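Trillow Compact Drone: Frequently Asked Questions

How long does the battery take to charge?

A fully discharged battery requires 4 hours with the supplied Clarketti charger. Batteries should be allowed to cool before charging and should be stored at half charge when the aircraft will remain idle through the winter.
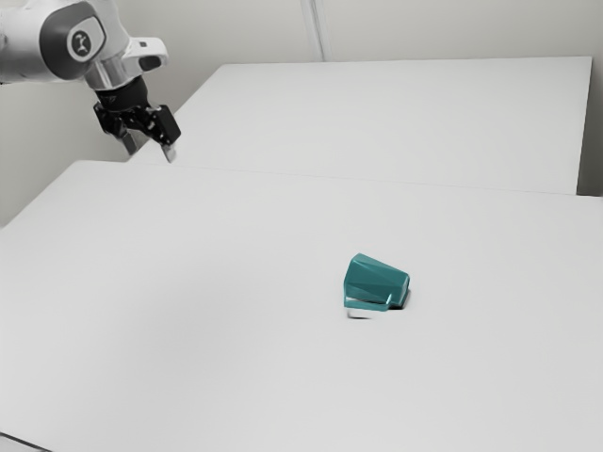
Does the drone need to be updated before its first flight?

Yes. The aircraft will not take off until the current software has been installed through the Juninley app. Updates must be completed indoors, with the propellers removed.

What is the maximum range?

The control signal reaches 2000 meters in open country. Walls, trees and power lines shorten this distance considerably. Owners are reminded that the aircraft must remain in direct sight at all times, 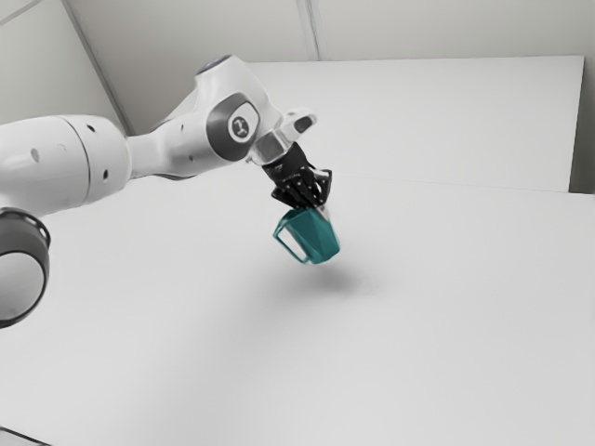
and that local rules may set a lower limit than the one given above. The factory height setting may be reduced in the app but may not be raised.

How many photos can be stored on board?

The internal memory holds about 3000 photos at standard quality. A memory card may be added for longer trips. Files on the card are not erased when the aircraft is reset.

Can the drone be flown in wind?

Flights in strong or gusting wind are not covered by the warranty. 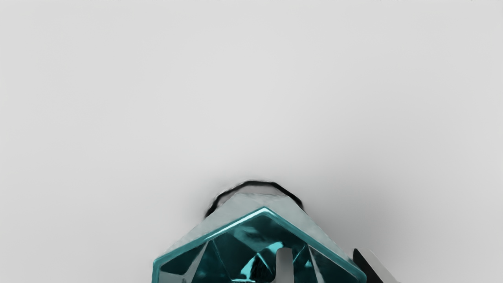 Rasha Khalaf asks whether the wind warning in the app can be switched off for flights near the coast. It cannot. The warning may be muted for a single flight, and the setting returns when the aircraft is next powered on.

Where can replacement propellers be ordered?

Propellers are sold in pairs by Yammine under part number 324.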